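Visitor Area Safety Checklist with Comments
Site: Covia picking hall, Skavach Road
Event: Open day, robot picking demonstration
Date of inspection: May 23, 2021
Completed by: site safety, for Istitz Automation
Marking: OK / Fix / N/A

1. Entry and sign-in

1.1 Visitor register at the front desk. OK
1.2 Visitor numbers under the hall limit of 200. OK
Comment: Count is kept at the door with a clicker. If the clicker goes missing, use the register and hold the line until it is caught up.
1.3 Closed shoes on all visitors. Fix
Comment: Two families turned up in sandals. They watched from the mezzanine. Put the footwear rule on the booking page, not just on the sign at the door.
1.4 Safety glasses available in children's sizes. OK

2. Picking cell, bin work

2.1 Emergency stop tested before doors open. OK
2.2 Second emergency stop within reach of the presenter. OK
Comment: The presenter's stool had been put in front of it. Moved.
2.3 Bins checked for broken glass and sharp edges before loading. OK
2.4 Only agreed items in the bins. OK
Comment: Clear items are allowed. No liquids in anything that goes under the gripper.

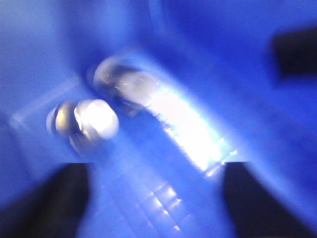 Item 2.4. Clear item in view of the gripper camera.

2.5 Gripper finger pads secure, no lifting at the edges. OK
2.6 Speed limited to the demonstration setting. OK
Comment: The setting is 128 on the pendant. It was still on the production value at the first check and was changed before anyone was let in. Add this to the set-up sheet, as the same thing came up in March.
2.7 Hands out of bins while the arm is enabled. OK
Comment: Staff to reload with the cell stopped and the key out. Presenter keeps the key in a pocket.

3. Crates, racking and conveyor

3.1 Crates stacked square. OK
3.2 No cracked rims or broken ribs on crates in use. Fix
Comment: One crate from the spare stack has a split corner. Tagged and taken out to the yard.
3.3 Arm clear of crate undersides at its lowest programmed position. OK 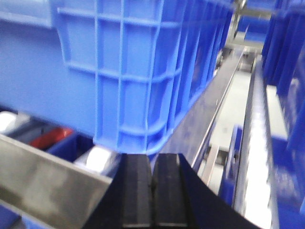 Comment: Run the low position by hand at slow speed again if anyone swaps a crate for a different size. The Pangaribuan crates are deeper than ours and have been mixed in before.
3.4 Roller track guarded on the visitor side. OK
3.5 Walkway at least 700 mm clear behind the rope. Fix
Comment: Fine along the track, tight at the corner by the first aid cabinet. A pallet jack was parked there. Moved, and the corner taped off.

4. Tables and floor

4.1 Tables stable, bolts tight. OK
4.2 Tabletops free of tools and loose hardware before the demonstration starts. OK
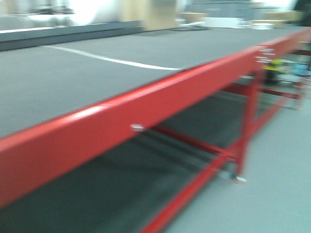 4.3 Casters locked or feet down, whichever the table has. OK
4.4 Leads taped or run overhead. Fix
Comment: Lead to the display screen was across the aisle. Rerouted behind the screen. Needs a proper cover if we use that spot again.
4.5 Cardboard and packaging kept out of exit paths. OK
4.6 Floor dry. OK
Comment: Umbrella stand put out at the door.

5. During the demonstration

5.1 One staff member at the rope for each group. OK
5.2 Presenter gives the stop signal before the arm moves. OK
5.3 Missed picks left alone until the cell is stopped. Fix

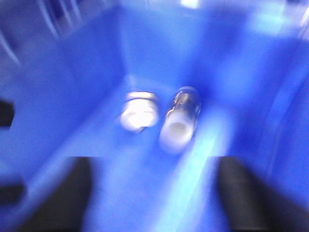

Comment: In the second session a helper leaned over the rope to point at an item and had to be called back. No contact, arm was paused. Logged as near miss 2827. Helpers to get the same briefing as presenters from now on.
5.4 Noise level comfortable without ear protection. OK
5.5 Questions taken away from the cell. OK

6. Close-out

6.1 Arm parked, power isolated, tag on. OK
6.2 Items returned to the demonstration tote. OK
6.3 All visitors signed out. OK
Comment: One badge not handed in. Cancelled at the desk.

Still open: booking page wording (1.3), cable cover (4.4), helper briefing (5.3). Recheck all three before the next open day is advertised.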